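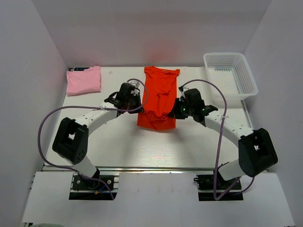
Sherif Tahiri asked at the end of last week why his program kept opening off the left side of the screen, and whether he had to reinstall the whole thing to get it back. No, you don't, and since half the room then admitted to the same problem I'm going to spend the first part of today on it.

Week 6 handout — where your programs keep their settings

Almost every desktop program remembers something between runs. Window size, last folder, font, the toolbar you dragged somewhere silly. It has to write that down, and there are really only a few spots it can go: a text file in your home folder, a hidden folder in the same place, or (on Windows) the registry. The editor we use in the lab, Editz, goes for a plain text file called editz.conf, and I love it for that, as you can open it and read it like a shopping list.

Sherif's file had this in it:

window_x = -1270
window_y = 174
font_size = 14

So there's your missing window! He'd been using a second monitor on the left at home, the program saved a position over there, and then he came in with just the laptop. Editz did exactly what it was told and drew itself on a screen that wasn't plugged in.

How to fix it, in the order I'd try:

Click on the program so it's the active one, then use the keyboard to move it. On Windows that's Alt+Space, then M, then an arrow key, and after that the mouse will drag it. If M is grayed out the window is maximized, so pick Restore first. Plenty of Linux desktops let you hold Alt or the Super key and drag, but you need to be able to see a bit of the window for that one.

If that gets you nowhere, quit the program completely. Check that it's gone from the task list too. Then open the settings file in something else, change window_x to 0, and save. If you edit the file while the program is still running it will write its own numbers back over yours on the way out, and you'll think you're going crazy. I did this for most of an evening once.

Last choice, rename the file to editz.old and start again. You get a fresh one with the defaults. Please rename, don't delete — you may want your color scheme back.

A word on reinstalling. The Tromirach installer leaves your settings alone when it removes the program, and a lot of others do the same. So you uninstall, reinstall, wait for the bar to crawl across, and the window is still off the screen.

For the lab on page 11 you'll need Sosau, the little file compare tool. Make a copy of your settings file, change one thing in the menus, quit, and compare the two. Write down which line changed. Some of you will find that three or four lines changed, and I'd like to hear your guesses about the extra ones.

Reading is the El Ouafi chapter on configuration files. You can skip the part on permissions, we'll get to it in April.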